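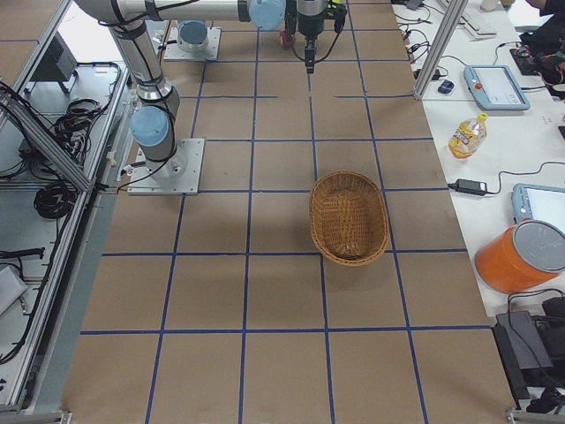
How long should the beam rest after assembly? Give the Flirkholm 60 minutes before anyone mounts it.

Manuals > Gym > Flirkholm Beam > Setup

1. Stand the legs on the mat, feet outward.
2. Tighten all bolts by hand, then with the key. Swearing is optional.
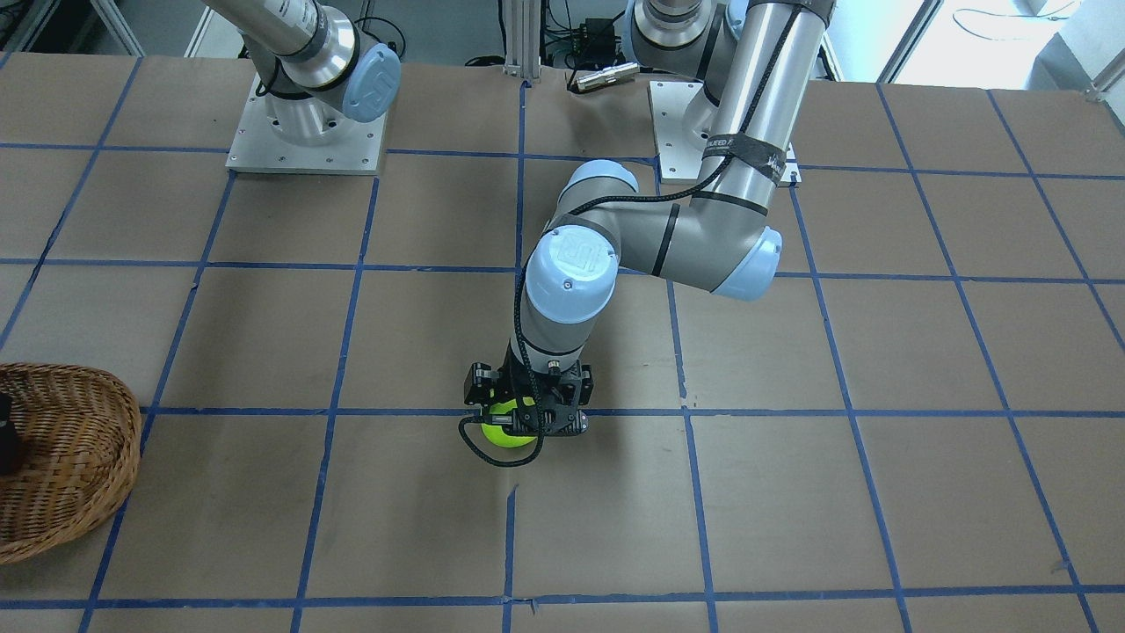
3. Check the level at both ends. If one end dips, turn that foot until it doesn't.

Caution: chalk is not a lubricant.

Note: spare key, part 958. You will lose the first one.

3 comments | 11 shares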